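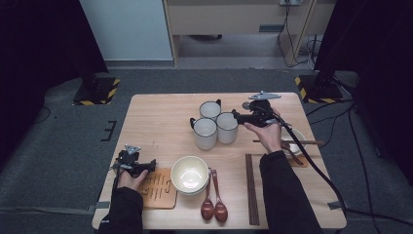

Kivivik Match Records
Data card and usage notes

Summary

Kivivik Match Records is a collection of results and in-match events from amateur mobile tournaments in the team strategy game Restance. The records were contributed by tournament organizers in the Lekau league system and are maintained by the Holloway Center for Competitive Play. The current release covers some 900 matches played across 33 tournaments. It is intended for people who study team play, ranking methods, bracket design, and the scheduling of online competition.

Contents

matches.csv contains one row per completed match, with the tournament code, round, map, start time, duration in seconds, and winning side.

rosters.csv lists the players who took part in each match. Players appear under a replacement code that stays the same throughout the release. A substitute who entered after the draft is marked in the sub column.

events.csv holds the event log for each match: objectives taken, eliminations, purchases, pauses, and surrenders. Times are counted from the end of the draft phase.

brackets.csv gives the seeding and the path of each team through its tournament. Double elimination events carry a value of U or L in the side column. Group stages use the letter of the group.

All files are comma-separated, encoded in UTF-8, with a header row. Empty cells mean that the value was not reported. A zero is always a real zero.

Collection

Match logs were exported from the tournament client by the organizer of each event and sent to the Center together with the published bracket. Staff compared the two and wrote to the organizer when they disagreed. Where no answer was received, the bracket was taken as correct for the result and the log was taken as correct for everything else. Such matches have the value 1 in the column disputed.

Forfeits are recorded in brackets.csv only. They have no event log and should not be treated as short matches.

Each team fields 5 players. Matches that began with an incomplete team were removed, as were exhibition rounds and matches restarted by a referee. When a match was restarted, only the second playing is kept.

Privacy

Account names, team names, chat messages, and voice data are not part of the release. Team codes are assigned per tournament, so a team that entered several events will have several codes. Organizers confirmed that entrants had agreed to the research use of match logs at registration. Events open to players under the age of 21 required separate consent under Lekau entry rules, and logs from entrants without that consent were withheld along with the full match.

Users of the data agree not to attempt to identify individual players, including by comparing start times with public streams. For this reason start times have been rounded to the nearest quarter hour.

Known limitations

Most of the tournaments were played in the evening, North American time, and on the North American servers. Connection quality is not recorded. Results may not apply to professional play, where drafts are prepared in advance and coaches are present.

The balance update released in August changed the cost of several items and the timing of the second objective. The patch column should be used to separate matches before and after it. Purchase totals from the two periods are not directly comparable.

Pauses are logged by the client only when requested by a player. Pauses called by a referee appear as a gap in the event times. The duration column includes both.

Skill ratings are not supplied. Seeds in brackets.csv were set by each organizer according to local practice, and some events seeded at random. The seed_method column states which approach was used, where known.

Suggested use

For prediction work, the Center recommends dividing the data by tournament. Dividing by match places the same players on both sides of the split and produces scores that are too high. The file splits.csv provides a standard division, and published results should state whether it was used.

The data should not be used to set betting odds, to screen players for eligibility, or to accuse any entrant of cheating.

License and citation

The files may be used and shared for noncommercial research and teaching, provided that this document is included with every copy. Please cite the collection as: Holloway Center for Competitive Play, Kivivik Match Records.

Maintenance

Corrections are reviewed by Hazel Obi, data steward. A report should include the match_id, the name of the file, and the value believed to be wrong. Accepted corrections are listed in CHANGES.txt and take effect with the next release. Requests from players to have their records removed are handled ahead of all other reports and require only the name of the tournament and the account used to enter it.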